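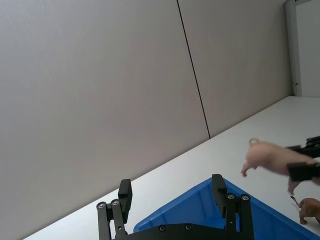
The blue bin on the white table, with the pink pig.

I've now bought five of these blue plastic bins, which tells you most of what you need to know, but I'll go on a bit anyway because I had a lot of questions before I ordered and couldn't find anyone who'd answered them.

They're from Drimex, who I'd only known for drawer dividers, and I got mine from the Hiebert shop in Irnthorpe. We use them for toys. Mostly farm animals, as you might guess from the pig, plus a great heap of wooden train track that used to live in a cardboard box until the bottom fell out of it on the stairs (at bedtime, naturally).

First thing to say is that the colour is properly blue. I'd worried it would be one of those sad greyish blues, but no, it's cheerful and my two can spot it from the other side of the room. It looks lovely against a plain white table and pale walls, if you're the sort of person who minds about that, and I'm afraid I am! My sister-in-law Ginette has the same bins in her hallway for hats and gloves and says they brighten it up no end.

The rim is the best bit. It's raised, so you get a decent grip on it, and it doesn't dig into your fingers when the bin's full. I've carried the train track one up and down stairs every day for eight weeks and there's no sign of a crack. They wash well too. Felt tip came off with washing-up liquid, though biro didn't, so I've got one bin with a permanent squiggle inside it.

Now the grumbles. There's no lid, and you can't buy one separately – I did email to ask, and got a very polite reply from a Lise Boychuk saying lids might be coming in December. We'll see. They also slide about on a smooth tabletop more than I'd like. Put one down near a toddler and it'll be halfway to the floor before you've turned round. I stuck little felt pads under ours, then swapped them for rubber ones when I realised felt makes it worse (yes, I know).

And they do cling together when you stack them empty. Getting the bottom one out takes two hands and a bit of a wiggle.

I had the Zandness ones before this and they were cheaper, but the sides bowed out as soon as you put anything heavy in and the corners went white. These have kept their shape. I'd happily pay the extra again, and I've already told Ginette I'm after two more for the bathroom.

8 out of 10 from me, and I'll put it up to 9 if the lids turn up.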